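2019-06-29

Ironing pile update, quick one, kettle's on.

Did the whites first this time. Usually leave them till last and then I'm tired and they go back in the basket for another week. Shirts, pillowcases, the tablecloth from Kasteck that never lies flat whatever I do to it. Gave up on the tablecloth. It's in the drawer, creased, shut the drawer.

Folding is where I slow down. I used to do sleeves in, thirds, flip. Now it's sleeves in, then one long fold down the side so theres a nice fat edge to grab, and the collar stays at the top where I can see which one it is. Takes less shelf. Still get a crease under the collar, every time, don't know why. More steam maybe? Less?

Spent 17 quid on starch spray from Jullell and it made everything smell like a school hall. Back to plain water.

Coloured stuff is tomorrow. Also the Weltton sheets, which are 300 thread count and iron like cardboard, so I might just not. Guests arn't till November anyway.

I fold on the grey cloth with the pale print across it, saves clearing the table properly. White shows up well on it too, so I spot the marks before things go away.
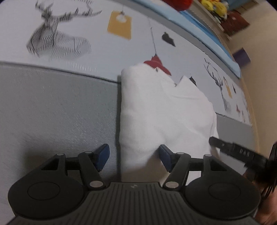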